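Lundi 4 février

Sept mois avec les bras

Je travaille à la préparation de commandes chez Ridine, sur le site de Grovudstead, depuis onze ans. Plusieurs personnes m'ont écrit après mon billet de juin pour savoir où on en était avec l'automatisation. Je réponds ici une fois pour toutes, ça m'évitera de recopier le même mail.

Pour ceux qui n'ont pas suivi : en juin, la direction a annoncé que la zone des petites pièces passerait en poste automatisé. On prend des bacs sur un rayonnage, on les pose sur un plan de travail, on sort les pièces, on remet les bacs. C'est ce que je faisais, avec six collègues, en deux équipes. Le projet s'appelle Roman, je n'ai jamais su pourquoi. Le logiciel qui gère les files d'attente s'appelle Lollero et celui-là, tout le monde connaît son nom parce qu'il s'affiche en rouge quand il se bloque.

Première chose, personne n'a été licencié. Il faut le dire, vu les bruits qui couraient à l'époque. Deux contrats courts n'ont pas été renouvelés à la fin de l'été et un collègue a demandé sa mutation à l'expédition. Les autres sont restés. Nos fiches de poste ont changé en septembre et la prime de cadence a disparu, remplacée par une prime fixe un peu plus basse que ce que touchaient les plus rapides. Moi je n'y perds presque rien. Ma collègue Lieselotte Grube, qui était de loin la plus rapide de nous tous, y perd, et elle l'a fait savoir. Elle a obtenu une compensation jusqu'à l'été prochain.

Ce que je fais maintenant : je surveille deux postes, je traite les refus et je recharge les rayonnages. Un refus, c'est quand le bras n'arrive pas à prendre un bac, ou qu'il le prend de travers et s'arrête. On en a eu 446 en novembre et 223 en janvier. Le chiffre est affiché à côté de la machine à café, donc je ne trahis aucun secret. En janvier on a surtout eu moins de bacs abîmés, parce qu'on a enfin mis au rebut ceux qui avaient le bord fendu. On le demandait depuis des années. Il a fallu que les bras n'en veuillent pas pour qu'on nous écoute.

Physiquement, c'est mieux. Mon épaule droite me laisse tranquille et je n'ai pas repris de séances de kiné depuis octobre. En revanche je finis la journée avec la tête lourde. Quand on prépare soi-même, on pense à autre chose, on discute. Là il faut rester attentif à une machine qui marche bien pendant quarante minutes et qui s'arrête pile quand on a tourné le dos. Lieselotte dit que c'est comme surveiller du lait sur le feu pendant sept heures.

On parle moins, aussi. Avant, on était face à face de chaque côté de l'allée. Maintenant chacun est à son poste, et on se voit à la pause si les pauses tombent ensemble, ce qui dépend du planning.

La partie qui m'intéresse le plus, et je ne m'y attendais pas, c'est la simulation. Avant de changer quoi que ce soit sur un poste, le responsable du projet, Baldur Stougaard, le monte d'abord sur ordinateur : la table, le rayonnage, les bacs, les deux bras. Il fait tourner le tout et regarde où ça coince. Depuis décembre, il nous fait venir à tour de rôle le mardi pour donner notre avis.

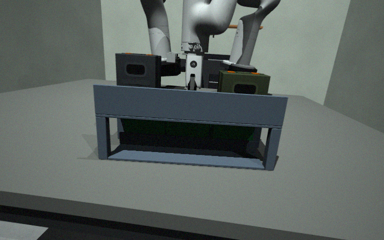

Au début je pensais que c'était pour la forme. À ma deuxième séance, je lui ai dit que les bacs rangés en bas seraient pénibles à recharger à la main, parce que chez nous on le fait accroupi et qu'à la fin d'une équipe on en a plein les genoux. Il a noté. Trois semaines plus tard, l'étagère du poste 2 avait été relevée de 200 millimètres. Celle du poste 1 n'a pas bougé, on attend le budget.

Il y a des choses que l'ordinateur ne sait pas. Les étiquettes qui se décollent, la poussière de carton, le bac que quelqu'un a rempli trop haut un vendredi soir. Baldur le reconnaît volontiers et il en ajoute au fur et à mesure qu'on les lui signale. J'ai commencé une liste dans un cahier. Elle fait déjà quatre pages.

Est-ce que je regrette l'ancien poste ? Certains matins, oui. Si on me proposait de revenir en arrière, je demanderais d'abord pour l'épaule.

La prochaine étape est la zone des pièces longues, sans date annoncée. On doit avoir une réunion là-dessus avant Pâques et j'y vais avec le cahier.

7 commentaires
Partager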